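Surface Pattern Technician (Printed Textiles and Coverings)
Fragkou, Laltley site
Full time, permanent

Fragkou prints table coverings, wall coverings and upholstery fabric for trade customers. The repeat room prepares artwork for the rotary and digital lines. The technician reports to Zamfira Enache, head of pre-press.

Duties
Convert painted and scanned artwork into seamless repeats, half-drop and straight.
Separate colors for rotary printing, up to 15 screens per design.
Prepare strike-offs and record color readings against the approved standard.
Maintain the archive of 200 active designs, including recolors and discontinued scales.
Log registration faults reported by the line and correct the separation files.

Requirements
Two years in textile or wallcovering pre-press, or a completed apprenticeship.
Working knowledge of indexed color and spot color separation.
Normal color vision. A hue test is given at interview.
Ability to lift screens weighing up to 26 pounds.

Experience with Plelteo separation software is useful but not required. Training is given in the first month.

Product range
Most of the current work is small-scale botanical: branching stems, fern sprigs and scattered leaves in gray-green and sage, with rust-orange and terracotta flowers on an off-white ground.
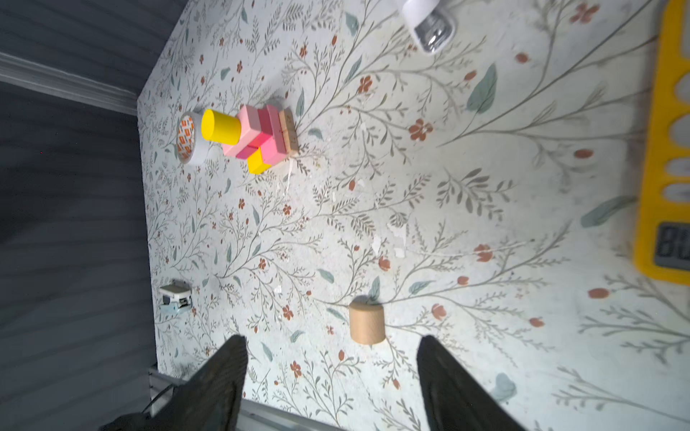 How to apply
Send a resume and a portfolio of no more than six repeats, each shown as a single tile and as a tiled area, to Bergþóra Bergmann, Personnel, quoting reference 127. State your notice period. Applications close Friday, February 28, 2014. Portfolios on paper are returned if a stamped envelope is enclosed.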